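Un organizador pequeño para no volver a perder nada

Llevo años peleándome con las cosas del tocador. Esponjas, discos de algodón, horquillas, el botecito de quitaesmalte que siempre acaba en el baño cuando lo necesito en el dormitorio... Al final, lo que me arregló la vida fue uno de esos organizadores blancos de madera con espejo, cajoncitos y un hueco abierto al lado. Me costó decidirme (mi amiga Irina Manole me insistió durante meses) y ahora no lo cambio por nada.

Lo primero, y esto lo aprendí a base de hacerlo mal: vacíalo todo antes de empezar. Todo, también el compartimento grande. Si vas metiendo cosas nuevas encima de las viejas, en un par de semanas estás igual que antes. Yo lo pongo en una mesa despejada, con luz buena, y voy decidiendo qué entra y qué no.
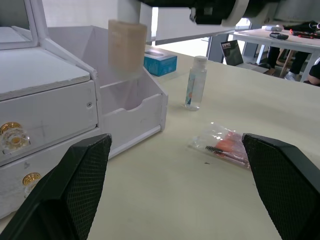 El hueco abierto lo reservo para lo que uso a diario, y ahí las esponjas son las reinas. Eso sí, siempre bien secas. Una esponja húmeda dentro de un compartimento con paredes de madera es una receta segura para el mal olor, y la pintura blanca acaba levantándose. Yo las dejo al aire toda la noche y las guardo por la mañana, a eso de cuando pongo el café.

Los cajones son otra historia. En el de arriba, lo pequeño que se usa mucho: gomas, pinzas, el cortaúñas. En el de abajo, los repuestos. Si los pomos son de esos de cristal con dorado – a mí me encantan, qué le voy a hacer –, dales un repaso con un paño seco de vez en cuando y comprueba que no bailan. Se aflojan solos de tanto tirar. Un cuarto de vuelta al tornillo por dentro y listo.

¿Y los arañazos? Salen, claro. El canto de la balda de arriba suele ser lo primero que se desconcha. Yo lo disimulo con un poco de esmalte blanco al agua y un pincel finito, dos capas, dejando secar bien entre una y otra. Mi vecino Sushil Dubey usa corrector de papelería de toda la vida y dice que le queda perfecto... a mí me amarillea, pero probad, que es barato.

Lo que NO meto en el organizador son los líquidos. Los botes pequeños de plástico los dejo de pie detrás, al lado de la caja de pañuelos, con el tapón bien apretado. Ya se me volcó uno una vez dentro del cajón y todavía me acuerdo del olor. Los pañuelos, por cierto, siempre a mano, que para un apuro son lo más rápido.

Otro consejo, sobre todo si la mesa también os sirve para trabajar: repartid la superficie. A un lado el portátil, al otro las cosas de tocador, y en medio sitio libre para apoyar los brazos. Tened también cerca una cajita de cartón para lo que vais descartando, así no hay que levantarse a cada momento. 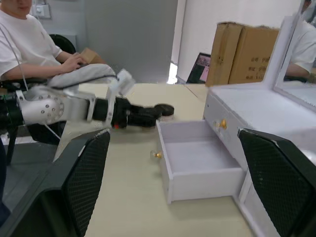

La caja de cartón, junto al borde de la mesa, y el portátil al otro lado.

Cuando la cajita se llena, la reviso una vez más y reparto: lo que está caducado, fuera, y lo que está sin abrir se lo ofrezco a Irina, que siempre me encuentra algún hueco en su baño. La última limpieza a fondo la hice en julio y me salieron 4 esponjas que ni recordaba haber comprado.

Para limpiar el espejo, paño de microfibra apenas humedecido y nada de pulverizar directamente encima, que el líquido se cuela por el marco.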